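The trouble at Tandivex began, as so much trouble does, over the dishes. Sun-ja Byun had run her simulated kitchen arm through 200 practice rounds one December evening, and on 11 of them it stopped dead – no warning, no error, just an arm hanging over the counter until the clock ran out.

Her colleague Tae-yang Seo stayed till almost 3 in the morning going through the logs with her, bless him, and they found a joint limit typed in wrong months before. The rendered kitchen still has its two bowls one in front of the other with a big leafy plant, and the white arm on its dark pedestal behind.

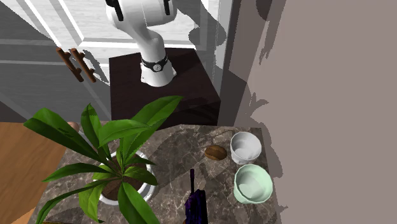 What the Hurkport office changed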